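We use cookies to remember your preferences. Accept all | Settings

Part-time room tidier, Nastport

Prosser is looking for a part-time tidier for our small rooms in Nastport. The work is ordinary tidying: folding cloths, clearing tabletops, putting plates and baskets back where they go, emptying the trash bins and keeping the floors clear. There are 8 rooms on the list and you would work through them alone, at your own pace.

The rooms are small and simply furnished. Most have a light table against a wall, a chair and a bin in the corner. The floors are dark planks and show every crumb, so expect to sweep often.
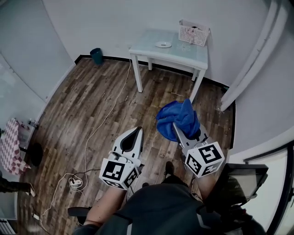
Shifts are four hours, mornings or afternoons, and you can tell us which you prefer. Power strips and cables stay plugged in while you work - please lift them to sweep and lay them back down flat. Cloths are sorted by color and go in the baskets, folded or not, depending on the sheet for that day.

You should be comfortable bending, reaching and being on your feet for a full shift. No experience is needed. Wear closed shoes and a jacket if you feel the cold - the heating is low in the mornings.

Sioned Ifans handles the schedule and will show you the rooms on your first day. Training takes one shift and is paid.

To apply, write a few lines about yourself and the hours you can work, and leave them at the Prosser front desk, marked for Lachlan Tamihana. Applications close 21/12/2020.

Sign up for our newsletter to hear about new openings. Unsubscribe at any time.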